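Indcombe kitchen swap is back, and so is my spoon problem

The utensil swap returned to the Wulmont Hall in Indcombe this January, and I went along meaning to drop things off and leave. You can guess how that went! By the time I got home I had two more spoons than I'd started with — and I'd only gone to get rid of a whisk.

If you haven't been, it works like this. You bring kitchen tools you don't use, they go out on the tables, and you take what you will use. No money changes hands. Organizers told me 341 items came in over the morning, and all but 90 went home with somebody new. The leftovers are going to the Awasthi cooking classes, which start up again next month and always need extra spatulas (beginners melt them, apparently).

What I like best is the sorting. Everything gets tipped out in a pile first and then people start pulling out the things that belong together, and you hear a lot of opinions. Wooden spoons next to silicone ones, or on their own? Do the slotted spatulas stand up at the back with the box grater, or lie flat where you can grab them? I had a surprisingly long talk with a woman from Skarnis over whether a knife should share a container with anything else. She says never. I've kept mine in with the peelers for years and I'm not changing now.

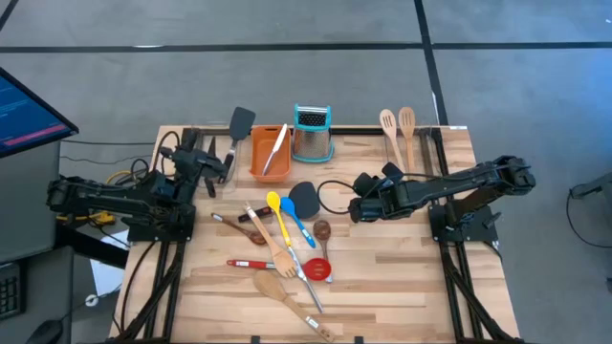 Wood went fastest, the same as last time. People pick up an old wooden spoon and turn it over and you can tell they've decided before they've even put it in the bag. Bright silicone did well too, mostly with parents. Slowest of all were the garlic presses, and I'm sorry to say my whisk was still sitting there when I left.

The next swap is planned for April, same hall, doors at 10 in the morning. Wash your things before you bring them, please, and wrap anything sharp. I'll be bringing back one of the spoons. Probably.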